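Hornden Handheld Gripper Pair
Demonstration visits at the Prinley workshop

Product | What's in the set | Visits | Booking

The Hornden pair is two hand-held grippers, one for each hand, for people who want to show a robot how a job is done before asking it to do the job. You hold them, you work, and the recording goes off to be turned into something an arm can learn from. No arm is needed on the day. Visitors who were hoping for an arm have been known to look over our shoulders for one.

We sell the pair through this page, but we would much prefer that you come and try it first. Brochures make everybody look dexterous.

What happens on a visit

Visits run in the morning, starting at 11, and take 2 hours including coffee. We talk for a few minutes, mostly about what you want to automate and whether you should. Then one of us does a short table task with the grippers on, so you can see the pace of it. It is slower than you expect. After that it's your turn.

The tasks are household ones: cups, spoons, bowls, things with lids. We used to begin with machined blocks, which everyone could pick up and which taught us nothing about anyone's kitchen. A spoon in a glass is a much better judge of character.

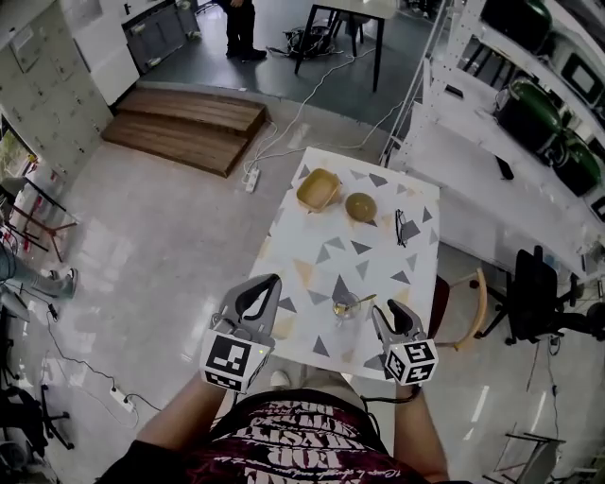

Most people squeeze too hard for the first few tries and then too gently for the next few. Somewhere after that they stop thinking about their fingers, and the recordings become worth keeping. If you have used the older Kvaran handles, you'll find the grip familiar and the trigger lighter. If you have used the Pustano glove, you have our sympathy, and please bring it along, as we like to compare.

What's in the set

Left and right grippers with fingers fitted
Marker cubes for tracking
Cables and a padded case
Spare fingers, one pair
Recording software, licensed for 1000 sessions
A printed manual, shorter than the last one

What it won't do

It won't lift your toolbox. The fingers are rated to 300 grams, and we have replaced enough of them to mean it. It won't track well if you stand with your back to the camera, or if a sleeve hangs over the markers. It also won't make a vague task less vague. "Tidy the table" has started more arguments here than any other instruction, so come with something smaller.

Before you come

Wear sleeves you can push up. Bring the objects you care about, washed if they need it. Two people from the same firm is a comfortable number, as one can work while the other gives advice, and then they can swap and find out what the advice was worth.

Visits are free and so is the coffee. The next run of dates is in November. Use the booking form and tell us which task you have in mind. Sets can be ordered on the day or from this page afterward, and the price is the same either way.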